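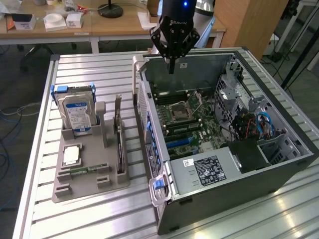 Chapter 2
Inside the System Unit

A desktop computer is a collection of separate parts, most of which can be removed and replaced by a trained technician. The purpose of this chapter is to introduce those parts, to explain what each one does, and to set out the order in which a technician should examine them. Work of this kind is best carried out with the tower on its side and the side panel removed, so that the motherboard lies flat and the memory slots, the processor socket and the power supply can all be reached from above. A drive that is out of the case should be given a proper place of its own, as the hard disk has been in the slotted holder beside the tower, where it stands upright and its label can be read.

Learners who have completed Chapter 1 will already be familiar with the rules for electrical safety. Those rules apply throughout the present chapter. The mains lead must be disconnected before any panel is opened, and the casing of the power supply must never be opened under any circumstances.

What this chapter covers

The first section deals with the case itself: its panels, its drive cage and the openings at the rear through which expansion cards are connected. Many office machines use coloured plastic for the latches and tabs that the user is expected to move. The colour varies from one maker to another, and learners should consult the service manual before applying force to any part.

The second section is concerned with the motherboard. It describes the processor socket, the memory slots and the expansion slots, and explains how to tell one kind of slot from another by its length and by the position of the notch. Colour alone is not a safe guide.

The third section considers storage. Although many newer machines have no moving drive at all, the 3.5-inch hard disk is still met with in offices, schools and workshops, and learners will be expected to remove one, record its details and fit it again. Handling is treated at some length – a drive that has been dropped may fail weeks later.

Case study

The practical work is based on the records of the Zirstead repair workshop, where Roman Urbańczyk was the senior instructor when the service log was first put into order. The log contains 2,620 entries, of which nearly 2,000 concern memory or storage. Extracts are printed at the end of each section, together with the workshop's own parts sheet, known as the Staken form. A blank copy of the form is given in Appendix B and may be photocopied for use in class.

Before you begin

Read the whole of Section 2.1 before handling any equipment. Learners should work in pairs, one removing the parts and the other completing the form. Screws are to be placed in a marked tray as they are taken out, and the position of every cable is to be noted before it is unplugged.

Key terms: chassis, drive cage, expansion slot, motherboard, power supply unit, retention bracket, socket.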